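Filed under: Short Fiction / Kitchen & Garden

The produce audit at Billholm began in June and was meant to take an afternoon. Imke Ehlers kept the ledger. Column one was the item, column two the colour, column three the condition, graded from sound to compost.

Kamil Kopecký disputed column two. A sweet potato, he argued, could not be entered as purple when its skin was closer to magenta. Imke wrote 'purple (disputed)' and moved on to line 18.

The basket had belonged to her grandmother in Flisosville. It was oval, wicker, with a scalloped rim, and it set the limit of the exercise: whatever fitted was kept, and the remainder went to Ornella next door. Capacity had never been established. Kamil favoured loading by weight - dense items first, leaves last.

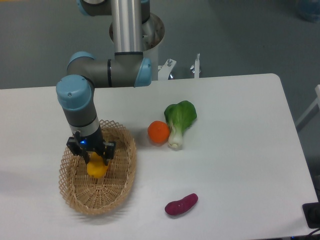

Imke favoured the capsicum first. It was yellow, it was glossy, and her grandmother had always started with one. The tangerine could follow, then the bok choy, laid on a slant to protect the leaves.

'That's not a method,' Kamil said.

She entered it under Method, initialled the page and passed him the pen.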